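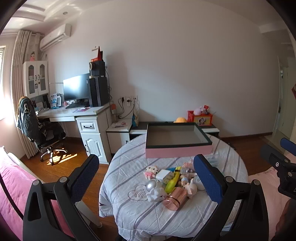 FOR RELEASE TUESDAY, NOON. Local news, family, home pages please

ONE BOX, ONE TABLE: JOLLITDALE TAKES ITS TOY CLEAR-OUT TO EVERY HOME IN SINARD

Sinard. School is out, it's July, the toys are everywhere. Jollitdale, the home tidying service on Jaunzems Street, is launching One Box, One Table today. A free toy-sorting plan for families, all summer, no sign-up fee, no shopping list.

The idea is short. Pick one box of toys. Empty it onto a table. Decide what goes back in. Stop there. No whole-room makeovers, no weekend lost to it. One box per session and then everybody goes outside.

Printed guides are free from this afternoon. 2000 copies in the first run, at the front desk at Jollitdale and in the rack by the door of the Zomgate swimming pool. The guide is a single folded sheet, big type, and there is a coloring panel on the back for whoever is supposed to be helping.

"People start with the shelf, and the shelf is the wrong place," said Kadri Tamošiūnaitė, who runs Jollitdale. "Start with the box of bits. Every family has one. Little figures, half a set of something, a bottle, a ball, packaging somebody wanted to keep. It all goes in there because it doesn't go anywhere else."

Why a table. The floor is where the playing happens, so things wander off again before they get sorted. A table has an edge. Put a quilt or a thick cloth over it first, small stuff stops rolling and there is less noise. A round one is good with two or three kids, no corners to fight over. No table free? A made bed works too, flat sheet, pull it tight.

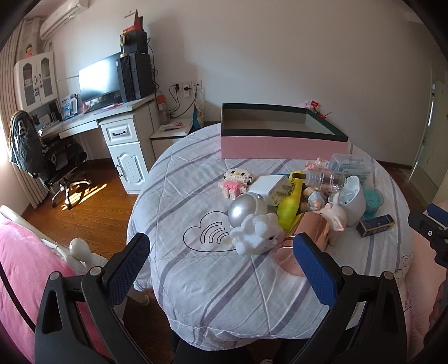 Small toys out on the cloth, the open pink box at the back.

How a session goes, from the guide:

Set a timer for 9 minutes. It really is enough for one box.

Everything out. Leave the empty box on the table where the kids can see it, at the back is best. That's how much room they have got.

Animals and dolls first. These are the ones with names and opinions attached, so get them over with. Let the child pick up each one and say stay or go. Don't argue the first round.

Then built things. Brick models are a special case. If it's a finished model and still loved, it goes back whole, on top, last. If its been half broken for a month, take it apart and put the bricks with the other bricks.

Then containers. Bottles, cups, tubs, little cartons. Open every one. There is often somthing inside, and it's often the piece you were looking for in spring.

Wrappers and packaging. Keep a bag if it's keeping a set together. Otherwise out.

Pens, markers, sticks. Not toys. Back to the desk.

Heavier and longer things along the bottom or leaning at the ends, soft and small in the middle. Box should close or at least not be over the rim. If it won't go in, the child chooses what comes out, not the parent.

The plan was tried this spring with 93 households in Sinard, mostly with kids between three and eight. Jollitdale asked them all for comments afterwards and the guide was rewritten twice because of it. The first version had labels and colored stickers. Gone. The kids stuck the stickers on the dog. The second had a maybe pile, and parents said the maybe pile was still on the kitchen counter two weeks later, so that's gone too. It's stay or go.

One thing kept in from the first version is the last five toys rule. When the table is nearly clear and everyone is tired, the final five go back in the box with no discussion. Parents asked for that one specificaly.

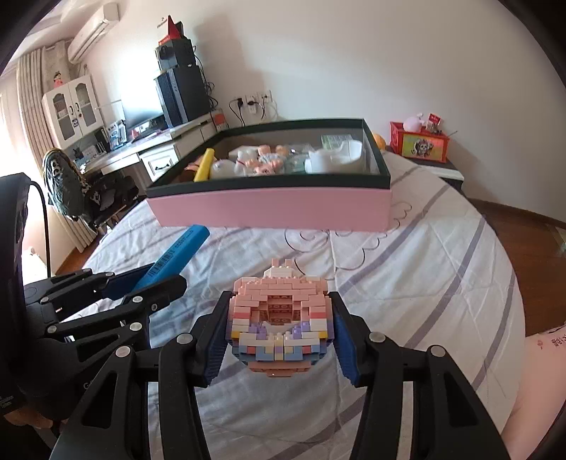

What should happen to toys a child has grown out of but can't part with?
Put them in a separate bag with the month written on it and store it somewhere high up. If the child asks for one by name, hand it over the same day. Whatever is still in the bag at the end of the school year can be passed on, and it's fair to tell the child so at the start.

Toys that leave the table can be brought to Jollitdale, clean and complete please, and batteries out. They go to the swap morning in the old Zomgate ticket hall, which has room for 400 boxes on the trestles. Doors at 10 a.m., finished by one. Bring a box, take a box, or just take. No money changes hands. Puzzles only if you have checked the pieces, somebody at the door will ask you.

Not accepted: anything with a cracked battery cover, car seats, slime, bath toys with water still in them. Loose magnets no, sorry, not even in a jar.

"I would like families to do one box and feel fine about stopping," said Tamošiūnaitė. "If there are six more boxes under the bed then there are six more boxes under the bed. They'll be there next week. My own kids have one I haven't opened this year."

Groups: daycare rooms, play groups and after-school clubs can ask for guides in bulk, same sheet, a session plan for one adult and up to eight children comes with it. Allow a week. Translations of the guide are being worked on, details when we have them.

ABOUT JOLLITDALE
Jollitdale helps households in and near Sinard sort, store and pass on what they own. Kitchens, closets, garages, playrooms. The shop floor on Jaunzems Street is open for drop-in questions every weekday morning.

PRESS CONTACT
Kadri Tamošiūnaitė, Jollitdale, Jaunzems Street, Sinard. Available for interviews today until 4 p.m., after that leave a mesage at the front desk. Sample guides on request.

ENDS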